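Irkbridge Textile Reuse Scheme
Progress report to the fund
03/08/2025

The headline figure from the last period was 700 households signed up for doorstep collection. We would ask the fund not to read too much into it. Signing up takes a minute and costs nothing, and 516 of those households have put a bag out at least once. The other doorsteps may yet come good, but we are not counting on them and we have stopped using the larger number in our own planning.

Sorting is where the money goes. Our bid assumed that most of what came in would be fit to wear again. That was optimistic, and some of us thought so when it was written. A good share of the bags hold single socks, worn-out towels and pillowcases that no shop will take. Drinetti, who buy our rag grade, cut their price in November and have shown no sign of putting it back.
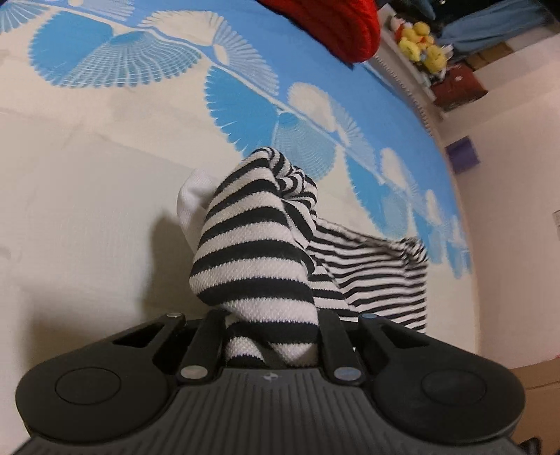
Fabric held between the two fingers of a gripper.

The Nerkivo tracking software has been a letdown. We were told it would save staff time. So far the sorters fill in the paper sheet, then someone types the sheet into Nerkivo, and the two rarely agree at the end of the week. We have asked the supplier for a fix and been sent a training video. Unless the next update is a real improvement we will propose going back to a plain spreadsheet and moving the license fee to van fuel.

The repair classes at the Khunthong building did better than expected, with 33 people finishing the course. Whether they are now mending clothes at home is another matter – our follow-up survey drew nine replies, most of them from people who could already sew.

Spending is within budget, mainly because the second driver post is still unfilled. We don't regard that as a saving. Collections on the north side have slipped to every other week and complaints have gone up.

For the next period we plan to hold sign-ups where they are and readvertise the driver post at a higher rate. A revised budget is attached for approval.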